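Home | Issues | Authors | Search

3.2 Collection in home kitchens

Students in the Kartha course worked in pairs. Each pair took one hand-held gripper home for 7 days and recorded short handling tasks at the counter, using whatever objects the household had. The class returned 214 episodes, of which 46 involved thin or bundled items. We treat these as a separate group, labelled Bumside in the tables, as grip width and object tilt were harder to label than for mugs or bowls. Two students labelled each episode independently – disagreements went to a third. Figure 2 shows a grasp from this group, with the bundle held upright above a cup.

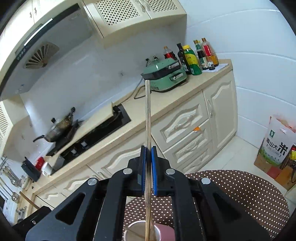

Figure 2. Bundle of wooden sticks held between the blue finger pads of the hand-held gripper.

Jesby Student Papers in Robotics | Contact the editors | Back to top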